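Kinia, three months in: a grown-up's review of a policy that learned to use a drawer

Last updated: April
14 comments | 37 shares

I review lab gear for people who have to spend their own grant money on it, and I rarely review a training method. Methods don't come in a box, they don't have a warranty, and when they break you can't mail them back. But Kinia arrived at our bench as something close to a product, with an installer, a manual and a support address, so I'm going to treat it like one. If it wants to be judged as science, it can wait for the referees like everybody else.

What Kinia is, for those who skipped the paper (I skimmed it twice, the second time with coffee): you record a pile of teleoperated demonstrations on a two-armed setup, Kinia chops each one into short stretches by watching when the grippers open, close or stop moving, and then trains one policy on the stretches and a second, smaller one that decides which stretch comes next. The pitch is that long chores stop falling apart in the middle. Anybody who has trained a single policy on a long chore knows the middle. The arm does something lovely for twenty seconds and then stands there like a man who walked into the kitchen and forgot why.

Setup took most of an afternoon. The installer wants a particular version of everything, and tells you so one error at a time. Calibration between the arms is done with a printed board and a good deal of patience, and the manual's page on this has been translated by someone who was angry at it. Diane Gosselin, who runs our bench and has little time for manuals, had it working before I had found the right page.

Then you feed it. We recorded 1,221 demonstrations for the first round and 1,429 for the second, with Noémie Turcotte doing most of the driving. The chores were all variations on one theme: open the drawer, put something in, close the drawer, with some tray business on the side. Erkness, the older method we used for comparison, got exactly the same recordings. So did a plain single policy, as a floor.

The drawer is the interesting part. Putting a lemon on a tray is a solved problem, or at least a boring one. A drawer moves when you touch it, hides things when you close it, and punishes an arm that lets go of the handle a moment early. It also changes what the other arm can reach. I have come to respect the drawer more than most of my colleagues.
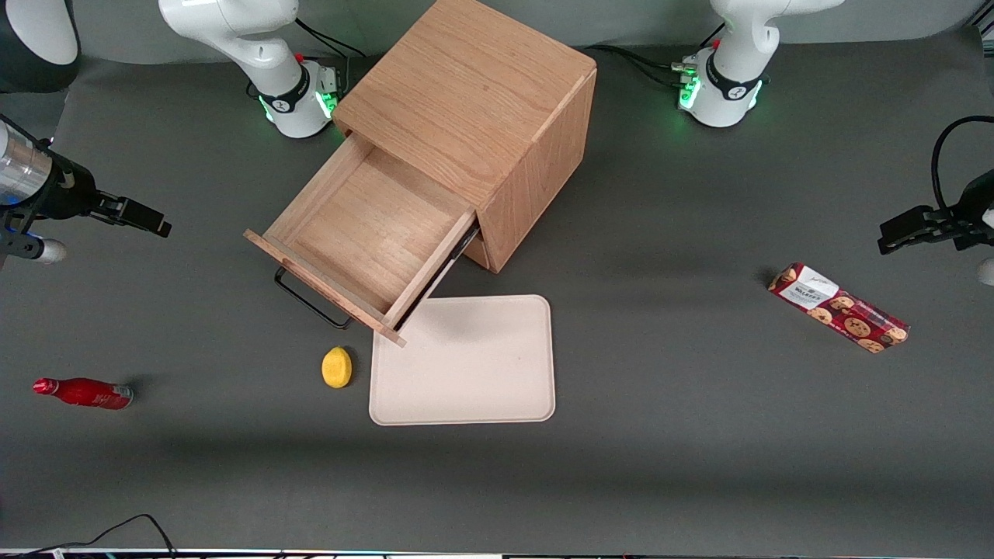
Drawer task layout: lemon, tray, red bottle and cookie box, with the drawer pulled out.

We scored each trial by stage, with six stages for the full chore and no half marks. I'm not going to print a table, partly because our bench is one bench and partly because I've seen what happens to tables once they get loose on the internet. The short version is that Kinia finished the whole chore clearly more often than Erkness did, and both of them embarrassed the single policy, which liked to open the drawer, admire it and close it again.

Where Kinia earns its keep is recovery. If a grasp missed, the smaller policy would usually pick the same stretch again and have another go. Erkness tended to carry on as if the thing were in its fingers, lowering a gripper full of nothing into the drawer with great care. Watching that for a week does something to your opinion of confidence.

The lemon went well. Both methods could pick it up lying down, and Kinia was also decent when Noémie stood it on end, a pose that was thin in the first round of recordings and better covered in the second. The bottle was harder. A small round thing on its side wants to roll, and Kinia's habit of pausing between stretches gave it every chance to do so. The pauses are short, but they're there, and you notice them the way you notice a dripping faucet.

Then there's the cookie box. It's long, it's flat, and the policy has strong feelings about which end to hold. Turn it a quarter of the way around and the success rate sagged for every method we tried. Kinia's paper talks about sharing stretches across objects, and I believe it for lemons and bottles. For the box, what it seemed to share was bad advice. More recordings at odd angles helped a little, and I suspect a few hundred more would help more, but at that point you're paying in Noémie's wrists.

About those wrists. The documentation suggests 3,000 demonstrations for "household-grade reliability", a phrase I would like to see defined by somebody who lives in a household. We stopped at our second round, well short of that for either set, and what I'm reporting is what you get there. Perhaps the last stretch is glorious. Diane's view is that if a method needs that many goes at a drawer, the drawer is winning.

Some smaller complaints. The chopping step relies on gripper events, so if your driver is hesitant you end up with confetti. Noémie is steady and her recordings chopped cleanly. Mine did not, and Kinia offered no tool for merging the pieces by hand. Edum, the viewer that ships with it, shows you the cuts on a timeline but won't let you drag them. I filed a request. The reply was polite and came from someone at Van Beek, the outfit that handles support, who asked whether I had tried being less hesitant.

Training time was reasonable. Our one decent machine did a full run overnight, and started over from the last checkpoint when the power blinked, which I appreciated. Running the result is light enough that the fan stays quiet. The log files, on the other hand, are enormous and mostly say that everything is fine.

Should you bother? If your work is single grasps on a clear table, no. You'd be paying in setup for a feature you'll never use, and Erkness is easier to live with day to day. If you have anything with a door, a lid or a drawer in it, and someone steady to drive, then yes, I'd put Kinia first on the list, with an afternoon blocked off for the installer – and a second afternoon for your mood.

I'll be running it on a pair of nested bins next. Diane has already found two that stick.

Score: four out of five. One point off for the box, and for Edum's timeline, which I still try to drag.

Contact | Copyright | Back to top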